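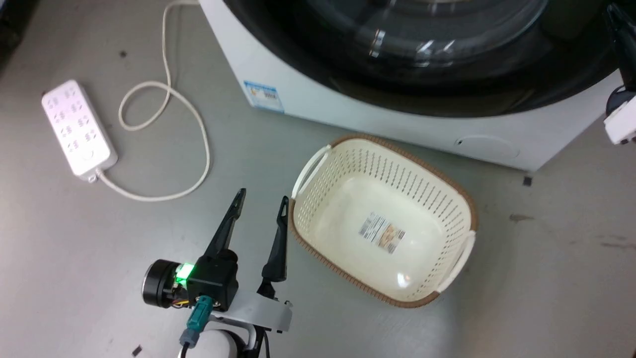 Filed under: Home Air Monitoring / Sensor Setup / Section 2
June – by Ariel Lumanlan

2. Mounting and first readings

Read this before you drill anything. The Flesora outdoor sensor measures fine particles (smoke, dust, exhaust) and sends readings to the Grornent map. Where you put it matters more than any setting in the app.

2.1 Pick a spot

1. Outside wall, shaded most of the day. North side is best. Direct sun heats the housing and the temperature reading goes way off.
2. Mount it 8 feet up if you can. Lower is OK on a porch.
3. Stay clear of dryer vents, grills, furnace exhaust, and the neighbor's chimney. You want neighborhood air, not one pipe.
4. Check Wi-Fi at the spot with your phone. Two bars minimum.

CAUTION: The sensor body is rain resistant. The power adapter is NOT. Keep the adapter indoors or in a covered outlet box. Outdoor outlets need a GFCI.

2.2 Mount it

1. Hold the bracket flat on the wall, mark both holes.
2. Drill, set anchors, drive the screws. Snug is enough – the plastic cracks.
3. Slide the sensor on with the intake facing down. Intake up = water in the fan = dead sensor. No warranty on that.
4. Run the cable with a drip loop, low point below the outlet, so rain falls off before it gets to the plug.
5. Zip tie the slack. 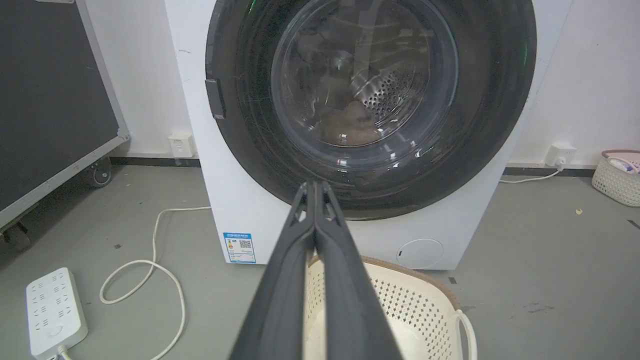 2.3 Power up and join the network

1. Plug in. Light blinks amber, then white.
2. On your phone, join the network called Flesora-Setup. Ignore the "no internet" warning.
3. Open the setup page, choose your home Wi-Fi, type the password. 2.4 GHz only, it won't see a 5 GHz network.
4. Wait for solid white. If it goes back to amber the password was wrong, start over from step 2.
5. Enter the registration code from the card in the box. Bloxham group members, add 247 in the group field so your sensor lands on the shared page. Nindska members leave it blank for now, Hwa-young Jang is still setting that group up.

NOTE: Choose "Outside" for location type. Indoor sensors on the public map throw off everbody's numbers when someone fries bacon.

2.4 First readings

Give it a full day. Early numbers jump while the fan settles. After that compare with the nearest sensor on the map. Same general trend = fine. If yours sits way higher on a clear day, look for a spider or lint in the intake first, then blow it out with canned air, short bursts, unit unplugged.

The two laser channels (A and B) should track each other. If they split and stay split, write down both values and send them to Hwa-young with your code. Error 49 means the fan has stopped. Unplug, wait a minute, plug back in. Still 49, it needs a new fan – see Section 5.

Fog and high humidty can read as smoke. Don't panic over one bad morning.
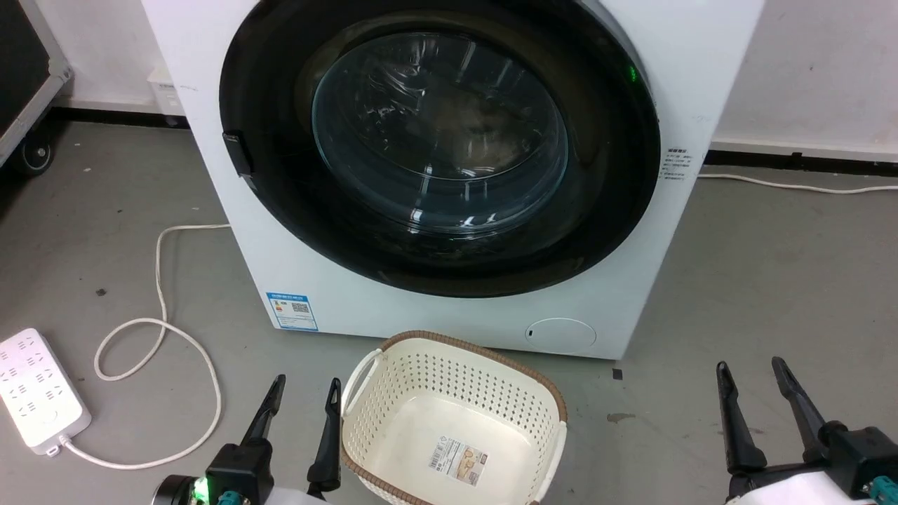 Front-loading washer, door and window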